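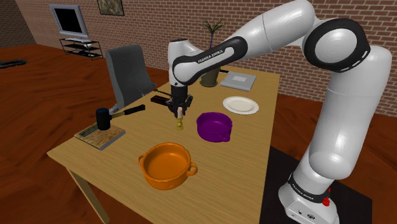

Figure 3. Simulated Franka Emika arm with its gripper above the tabletop.

4.2 Sky brightness and the patience of observers

The Villca site was chosen for its dark sky and kept for its cheap rent. Over the observing season in question, Pritchard and Munro logged 2,643 naked-eye estimates of the limiting magnitude, meaning the faintest star a person will swear to at two in the morning. We treat the word "swear" with some care below.

Each observer was given a printed chart of Lyra and asked to mark every star seen without aid. Charts marked in under a minute were dropped, as were 76 on which the observer had found stars that the printer had left as specks of toner. One of these specks was reported on five separate nights and drifted slightly south. Janssen (personal communication) has proposed a name for it, which we decline to print.

What remains agrees well with the meter readings until late May, when the two part company. The meter says the sky got brighter by a small but steady amount. The observers say it was splendid. Marinho blames the new greenhouse lamps at Stumberg, which are switched on shortly after 10 p.m. and give the northern horizon the color of weak tea. The owners were asked to tilt the lamps down. They sent a courteous reply and some tomatoes.

To test whether practice mattered, we split the charts by experience. Observers with over 500 charts behind them reached fainter stars than beginners, as expected, but they also disagreed with each other more, and at greater length. The Kunedwood group, who had mostly learned the constellations from a bedsheet with holes in it, did better than either author would like to dwell on. Their scatter was the smallest of any group and is the one used for the error bars in the next section.

Moonlit nights were left out entirely. Poulain still holds that a thin crescent does no harm below Vega, and his objection is recorded in the appendix at his request.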